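Dosedville Clothing Exchange Moves to Afridi Street
February 4, 2024

The city's free clothing exchange will reopen at 90 Afridi Street next week after two years in the basement of the old Stosen building. The new space is on the ground floor and has a ramp at the front entrance, a change that families with strollers had been requesting for a long time.
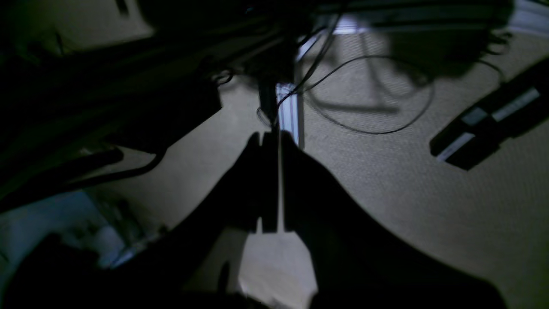 Dosedville Department of Community Services | News

The exchange lets residents drop off clean, wearable clothing and take what they need at no charge. No proof of income or address is required. Hours will stay the same, from 10 a.m. to 4 p.m. on weekdays, with drop-offs ending at 3:30 p.m.

Mehwish Bukhari, who manages the program, said 508 households used the exchange last year. Demand was highest in August, when parents were looking for school clothes. "We had more people than we had room for that month," Bukhari said. "At Stosen you could get one rack through the hallway at a time. Here we can keep children's sizes out all year."

The department signed a lease on the Afridi Street space in the fall. Rent is $410 a month, paid from the existing program budget. Esard, a local moving company, carried the racks and shelving over without charge.

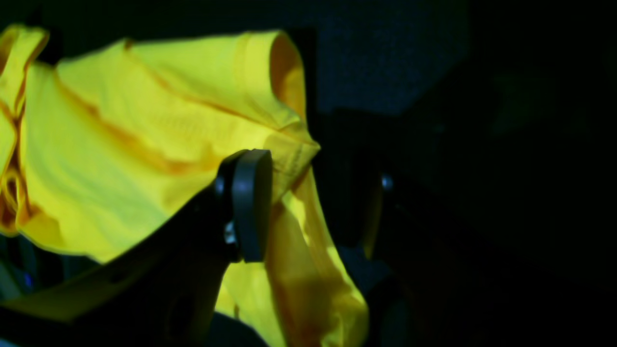
Donations of children's clothing in sizes 6 through 14 are needed most, along with adult T-shirts, work pants and winter coats. Items should be washed and dry. Small stains are fine on play clothes, but torn items and used underwear cannot be accepted. Shoes must be tied together in pairs.

Residents who left bags at the Stosen building after it closed do not need to do anything. Faraji Chege of the facilities office said those bags were collected and will be sorted at the new location. The drop box outside Stosen has been locked, and anything left beside it will be thrown away.

Parking is available behind 90 Afridi Street, with the entrance on the alley side. The Route 2 bus stops across from the front door.

Groups that want to bring a large donation should call ahead and ask for Nighat Mughal. Deliveries of more than ten bags will be taken in the morning only. People who cannot get to the exchange during open hours may ask for an evening pickup appointment through the department's main desk.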